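Opinion | Work and Machines
4 min read

The open day at Hurgate was better attended than I expected, and most of the people there had come to see a robot arm lift something heavy. They got that in the first ten minutes. The part worth the train fare was upstairs, where a firm called Truson was showing how it trains household robots in simulation.

I went in May with a fairly settled opinion. I thought simulated training was a way of avoiding the hard part. A kitchen on a screen has no grease in it, and no drawer that sticks. If a robot is going to work in my mother's flat, I would like it to have practised somewhere like my mother's flat.

Arnulfo Tamayo ran the session. He had 481 kitchens loaded, all built by his team, and he let us pick which ones to open. The tasks were dull ones: turn a knob, open a door, move a thing that is on top of another thing.
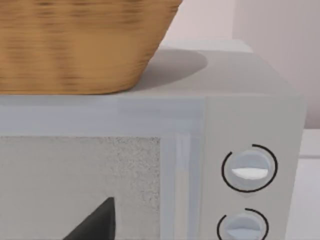

What changed my mind a little was the clutter. People keep baskets on top of their microwaves. They put things down wherever there is a flat surface, and any machine that expects a clear worktop will be useless by the end of its first week. Truson seems to understand this. Tamayo told us that his early kitchens were too tidy and that the robots trained in them were no good to anyone.

He was also open about the failures. Out of 1,303 attempts at one knob-turning task, he played us two bad ones in full and talked through them without being asked. I have sat through demonstrations by Drurus and by Modise, and neither showed me a single mistake.

I still have a complaint. A simulated knob turns because somebody decided how stiff it should be. The one on my own cooker needs a push and a bit of swearing. I asked whether any of the kitchens had a knob like that and was told it was on the list. It should be near the top of the list.

My view now is that firms should go on doing this work, and should show it to the public far more often than they do. The lifting arm downstairs drew the crowd, but it told us very little about what we will be asked to buy. Hurgate has another open day planned for the autumn, and I would start upstairs.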